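Wisholm – Arrumação da mesa de refeição
Versão de 27/04/2019. Responsável pelas anotações: Araceli Cuesta. Revisão: Ludivine Besson.

Conteúdo
O conjunto reúne 97 registos de mesas com loiça, recipientes e alimentos, divididos em 7 pastas. Cada pasta corresponde a uma disposição inicial. Cerca de 15 registos têm anotação dupla.

Categorias
tigela, tábua, pão, garrafa, copo, caixa com tampa, outro. As tigelas levam um atributo de cor ou de material (lilás, roxa, aço inoxidável). As tábuas são anotadas pela cor da superfície – o rebordo fica em campo separado.
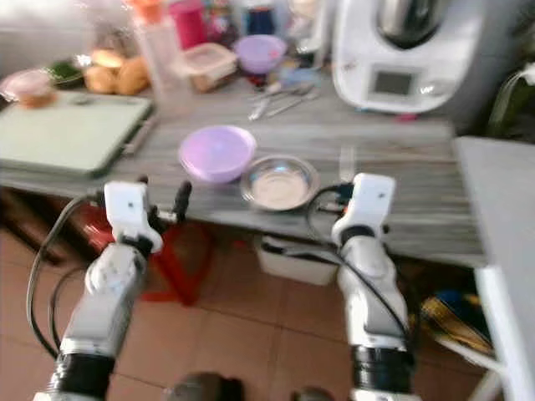 Duas tigelas lado a lado contam como um só objeto?
Contam como dois, cada uma com o seu identificador. Só as peças empilhadas recebem um identificador de grupo.

Os alimentos sem identificação segura ficam em "outro", com a cor no campo de notas. Os pães encostados uns aos outros são anotados como grupo.

Limitações
O campo "material" está vazio em 5 registos da pasta Adden. Os nomes das pastas Owen e Plotness mantêm a grafia da primeira versão.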